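Wrist camera only vs wrist + overhead for block spelling - my results so far
Robot Learning at Home > Methods and results

bustos_bench wrote:
June 5, 2026

Right, I promised in the other thread I'd write this up, so here goes. The question was whether you get anything from a second overhead camera when the arm is learning to pick alphabet blocks by letter. My gut said yes, loads. The numbers say not much, and I'm a bit put out about it because I'd already drilled the ceiling.

Setup: 1542 demonstrations, all teleoperated by me or my very patient sister-in-law. Same policy trained twice, once with the wrist view only and once with wrist plus overhead. Each trial starts with the blocks scattered and a letter typed in, and it counts as a success if the right block ends up in the tray. Wrist only got 86 per cent. Both cameras got 86 per cent too, and I've checked the logs three times to make sure I hadn't run the same checkpoint twice (I hadn't).

My own theory is that the wrist camera sees so much of the table from the start pose that the overhead view is telling it things it already knows. Typical start from the wrist view:
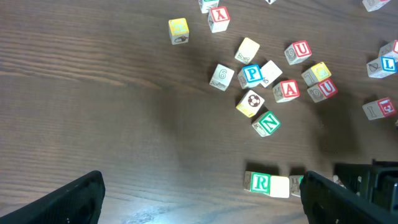 Reply 1
marrowfat wrote:

Nice work, but I don't buy the conclusion. You've got two U blocks in that one, so if you type U, which does it go for? If either counts then your task is easier than it sounds, and an easy task will flatten any difference between cameras. I'd want to see it asked for the U beside the C specifically.

Reply 2
bustos_bench wrote:

Either counts, yes. Fair point about duplicates, I'd half forgotten they were in the set. I do log which one it takes, and it mostly goes for the nearer of the two, though I've not done anything clever with that.

Reply 3
Dolores Fitzsimmons wrote:

Hello both. We tried something close to this at Lullesstead last October and got the opposite result, overhead helped us quite a bit. The difference might be crowding. Our blocks were shoved right up together and the wrist view kept losing letters behind the fingers. Look at the R at the bottom of yours, sitting there between the fingers, and the block tucked partly behind the right one. If your target is that second block the wrist camera is guessing. How often does that happen in your test set?

Also, how do you deal with blocks that land letter side down? There are a couple of blank faces in there and a 6 on top of another. Is the policy allowed to say "can't find it"?

Reply 4
bustos_bench wrote:

Ooh, good question. No, it can't refuse. I only ask for letters I can read myself on the monitor before the trial starts.

Reply 5
marrowfat wrote:

Well there you go! You read them off the wrist view, so every target in your test is by definition visible to the wrist camera. Of course the overhead one adds nothing.

Reply 6
bustos_bench wrote:

...oh. Yes. Bother.

Reply 7
zurnberg_nick wrote:

Going to stick up for the OP a little. It's still a result, it just needs wording properly: when the target letter is visible from the wrist at the start, the second camera doesn't help. I'd find that useful, I was about to buy one. I run the Riris training scripts on 8 seeds and the spread between seeds is bigger than most camera effects I've seen anyway. How many seeds was yours?

Reply 8
bustos_bench wrote:

One. Don't shout.

Reply 9
Dolores Fitzsimmons wrote:

No shouting from me, but do run more before you unscrew anything from the ceiling. And pick the targets from a list drawn up while laying the blocks out, with nobody looking at either camera. I can send you our layout sheets, there are 13 of them and the last few are properly nasty.

Reply 10
marrowfat wrote:

Still think the duplicates need to come out as well.

Reply 11
bustos_bench wrote:

I'm leaving the duplicates in for now - I like that it has to choose - but I'll report them separately. Dolores, yes please to the sheets, sending you a message now. Retraining starts tonight if the fan holds out.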